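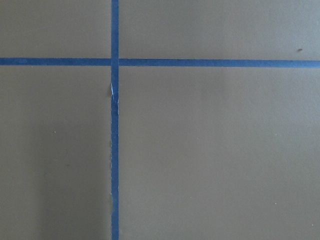
*Figure 1. Tape cross on the work surface as the wrist camera sees it. The vertical strip is wrinkled just below the crossing.*

## 3. Keeping the cell in calibration

Our cell at the Jedthorpe lab is one arm with a wrist camera, bolted to a bench next to the Drudstead feeder. The arm finds its zero position by looking for a cross of blue painter's tape on the work surface. When we took the cell over from last year's team, the only instructions were a note saying "check tape." This section covers what we do now.

### 3.1 How the cross is used

At the start of a session the arm moves to its home pose and the camera takes a picture. The script fits one line to the edges of each strip and uses the point where they meet as the origin. It does not need the cross to be centered or level in the picture, but it does need straight edges. Lifted or torn tape gives a jagged edge, and the fitted line can tilt.

Figure 1 shows the kind of damage we look for. The spot below the crossing is crinkled, with a small white sliver along its left side. The left edge is also slightly uneven farther down. The small specks on the surface are not a problem, as the script ignores anything that isn't blue.

### 3.2 Replacing the tape

1. Stop the arm and lock out the feeder.
2. Mark both ends of each strip in pencil before lifting anything.
3. Peel slowly at a low angle. Fast peeling took paint off our test board.
4. Wipe the surface and wait 3 minutes.
5. Lay the horizontal strip first, then the vertical one over it. Press from the middle outward.
6. Run the home check 3 times and save the log.

We replace both strips together. Patching a short piece over a bad spot left a step in the edge – the script read it as a corner.

### 3.3 Service log

By the end of November the cell had run 2,488 cycles. The home check failed in 54 of them, most often late in the afternoon when the light from the Zundham side of the room is low. We moved the lamp and raised its setting to 70 percent. We have not yet separated the effect of the lamp from the effect of new tape.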